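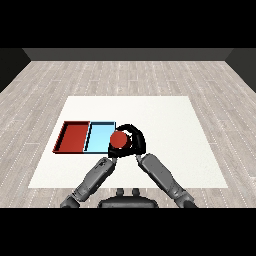 Canpolat

Skorkinora vend un logiciel de simulation, Kondero, et depuis août un module de règles qui s'installe par-dessus, Zorkix. Le premier fait bouger des robots à deux bras dans une pièce grise. Le second leur fait la morale. C'est le second que j'ai voulu essayer, ayant passé une bonne partie de ma carrière à recevoir la même morale en réunion.

Le principe est simple. Vous rédigez vos consignes de bonne pratique (vitesse près de l'objet, distance entre les deux mains, hauteur minimale au-dessus d'un rebord), Zorkix les vérifie à chaque essai et vous rend un rapport. Le module est livré avec 12 règles toutes prêtes, écrites dans un français de notaire. La règle 4 parle du « préhenseur non sollicité » pour désigner la main qui ne fait rien. On s'y habitue.

J'ai pris la tâche la plus bête du catalogue : un cylindre rouge, un bac rouge, un bac bleu, deux bras gris. J'ai lancé 500 essais un soir, avec les réglages d'usine, et je suis allé dîner. Au retour, le rapport comptait 2000 lignes d'avertissement, dont une écrasante majorité pour la même broutille, un doigt passé un peu trop près d'un rebord. Un bon inspecteur sait hiérarchiser. Zorkix, lui, met l'effleurement et la collision franche dans la même couleur, avec la même petite icône indignée.

Il faut donc relever les seuils à la main, règle par règle, dans un panneau qui oublie vos valeurs si vous le fermez avec la croix. Une fois ce purgatoire traversé, l'outil devient franchement utile. La règle sur la main inactive, par exemple, m'a appris quelque chose : je laissais toujours la gauche stationner au-dessus des bacs, en plein dans la zone de dépose. Dans un atelier réel, n'importe quel chef d'équipe me l'aurait reproché avant le café. 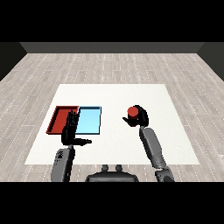

Main gauche au-dessus de la jonction des bacs, cylindre dans la droite : le cas d'école de la règle 4.

Côté documentation, Skorkinora a fait sérieux. Chaque règle renvoie à une fiche qui explique le risque visé et la marge conseillée. Les fiches précisent aussi qu'un essai sans faute dans Kondero ne vaut pas analyse de risques sur une vraie cellule. C'est écrit en gras à la première page — j'aurais aimé que ce le soit aussi sur la brochure commerciale, qui préfère le mot « sérénité ».

Reste le prix : 400 euros par an et par poste, Kondero non compris. Pour un labo qui doit justifier ses essais devant un service sécurité, l'achat se défend, ne serait-ce que pour l'export du rapport, propre et daté. Pour un bricoleur qui veut ranger des cylindres virtuels, une feuille de papier scotchée à l'écran fera une bonne partie du travail.

Je garde la licence jusqu'au renouvellement. Si le panneau des seuils n'a pas appris à enregistrer d'ici là, je repasse au papier.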